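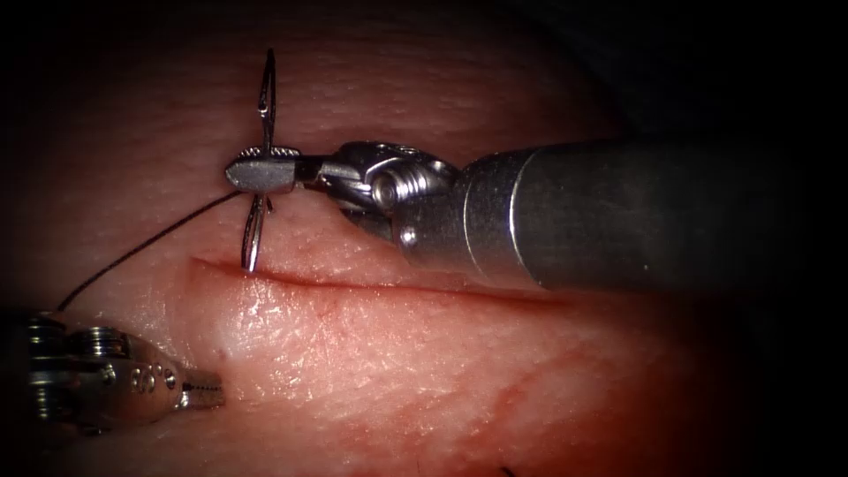 Is a $972 "match tuned" trigger job worth it on a used range pistol?

Asked by Colm Hayes

I bought a used full-size 9mm in November from a shop in Rultville. Steel frame, double action/single action, over 3000 rounds through it according to the previous owner, no paperwork to back that up. It runs fine. The double action pull is heavy and a bit gritty at the start, and the single action is okay.

The shop is pushing a package from Catance that includes a trigger job, a new hammer spring, a polished feed ramp and a "hand lapped" barrel bushing. Total is $972, which is more than I paid for the gun. Their flyer says groups shrink by half. No targets, no distance, no mention of what ammo they used. I've read three reviews and all of them sound like they were written by the same guy.

I shoot paper at an indoor range and that's it. Has anyone paid for this and measured anything before and after?

3 answers

Eimear Tully

I had the Catance work done on mine, so take this as one gun and one shooter. The double action pull went from 13 pounds to something much nicer, and I like it. My groups at 15 yards did not shrink by half. I kept my old targets and laid them next to the new ones, and I couldn't tell you which was which without the dates on the back.

As for the polished feed ramp, did yours ever fail to feed? Mine didn't before and it doesn't now, so I have no idea what I bought there. I'd also ask the shop what a "hand lapped bushing" means on your model. Plenty of pistols don't have a separate bushing at all. If yours is one of them, I would want to hear them explain that line on the bill.

Before spending anything, try a lighter hammer spring from a known maker. It's a cheap part. Have a gunsmith put it in if you don't do your own work, and then test it with the ammo you really use, because a spring that's too light can give you light primer strikes. Keep the old spring in a labeled bag.

Enda Lenihan

Best money I ever spent!! Mine is a tack driver now. You get what you pay for.

Nadhirah Chin

I'd want a few things in writing before I believed the flyer: the pull weight before and after, on a gauge, and a group size from a rest with the distance and the ammo named. When I asked my local shop for that on a different package (Solanki, similar price) they told me "every gun is different." Fine, but then how did they get to "half"?

Also, 3000 rounds is not much if the number is right, and you can't know that it is. I'd put new recoil and magazine springs in it and clean it properly before judging the trigger. Some of that grit could be old oil and lint.

Comment from Colm Hayes: Checked, and there's no separate bushing on my model. I called the shop and they said they'd "get back to me on that." Ordered a hammer spring in the meantime.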